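About Us

We use cookies to remember your settings and see which pages get read. By staying on the site you accept this. OK / Settings

By Giorgia Fiore
2019-01-19

Kirwood is a small company that puts workrooms in order. People hear this and picture label makers and matching baskets. We do own a label maker. It has been jammed for most of its career, and we have managed.

The work started in a former print shop on Silumton Lane, where Rozália Fekete and I rented one desk each and shared a third desk that slowly filled up with everything neither of us wanted to deal with. By the end of the first May there was a bicycle seat on it. Neither of us owned a bicycle. We cleared it in an afternoon, argued about every object, and enjoyed ourselves enough that Rozália suggested we charge other people for the same experience.

Our first customer was Rudd, a repair shop down the street with one room, two owners and 14 kinds of screw kept in a single coffee can. The owners disagreed about whether the can was a problem. We spent six days there. They kept the can, which now holds pencils, and they still send us a card every winter complaining about the invoice.

What we do

We come to your workroom, studio, back office or teaching lab. We look at it while you explain that it isn't usually like this. Then we sit down with you and draw the room as it's used, including the routes people take to the kettle, and we work out where things should live. After that we move them. Most of the jobs take less than a week, and the longest part is nearly always the meeting about the shelf by the door.

We don't throw your things away. We will hold them up and look at you, and that tends to be enough.
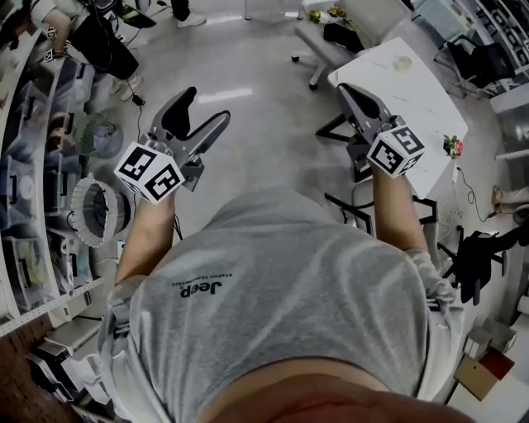 Storage is where most rooms go wrong, and usually by being too ambitious. A lidded, opaque, stackable box is a wonderful thing until somebody needs what's in it, at which point the whole stack comes down and stays down until the next visitor is expected. We like open racks and bins you can see through. The tall white rack with its clear plastic bins of assorted parts is the sort of arrangement we'd put in nearly any workroom, and we have no shame about recommending it over furniture that costs four times as much. You can find a part by looking for it. We have sat through presentations of storage systems that couldn't say the same.

We're softer on the odds and ends. A fan, a wastebasket with a frilly rim, an artificial flower on a work table – an older version of this company would have had opinions. Rozália used to keep a list titled "Things Without A Purpose," and she read from it aloud at customers' sites until I asked her to stop. These days we leave the flower where it is. People who have one nice thing on a table are more careful with the rest of the table, or so we tell ourselves, having no evidence whatsoever.

Cables are another matter. We have strong views on cables and we'll share them with you at length, probably before we've taken our coats off. Anything that crosses a stretch of floor where people walk should be under a cover, along a wall or off the ground. Tangles happen in every room we visit, ours included. We carry hook-and-loop ties in our pockets and have been known to use them at parties.

Who we are

There are two of us full time. I do the drawings, the quotes and the polite emails. Rozália Fekete does the moving, the measuring and the impolite emails, which I rewrite. She trained as a theater carpenter and can tell you whether a shelf will hold by leaning on it and frowning. I trained as a librarian and can tell you what the shelf should be called.

For bigger rooms we bring in people we've worked with for years, all of whom are better at this than they let on and one of whom is my cousin. They're paid on time and fed properly. If you hire us for a full week, please expect questions about where to get lunch.

Our own place is still on Silumton Lane. You're welcome to visit, though we would appreciate a call first, for reasons you can guess.

Things we've learned about the tops of shelves

The top of a shelving unit is not storage, whatever your colleagues believe. It is a place where things go to be forgotten at a height. We have taken down Christmas decorations in spring, a trombone case with no trombone, and a sealed box marked "URGENT." At one office in Mellska the top shelf held 107 empty binders, kept because they were still good. They were still good. They are now somewhere else, being good there.

Our rule is that whatever sits up top should be light, useful now and then, and pleasant to look at from below. Lamps pass on all three. So does a plant, if somebody tall has agreed in writing to water it. Boxes don't pass, and a box with another box on it is how we end up getting hired.
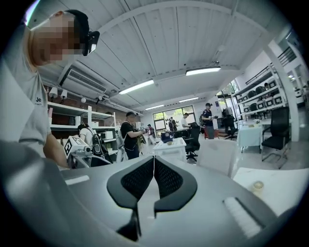
What it costs

The first visit is $200 and takes a morning. You get a drawing of the room, a short list of what we'd change and a frank talk over your coffee. If you go ahead with the full job, we take the $200 off the bill. If you don't, you keep the drawing, and several people have used it to do the work themselves. We hear it went fine. We try to be happy for them.

Full jobs are priced by the room. We don't sell shelving and we take no commission from anyone who does, so when we tell you to keep the scratched table you already own, it's because the table is fine.

What we won't do

We won't color-code your books. We won't come in while your staff are away and surprise them, however funny you think it would be. We won't settle a dispute over whose chair it is. We did that once, at Rudd, and it's the part of the winter card they always underline.

Getting in touch

Write to us through the contact page with a few lines about your room and what annoys you most in it. Please don't tidy up before we come. Everyone does it, and then we have to ask you to put it all back.

Share this page: 6 shares
0 comments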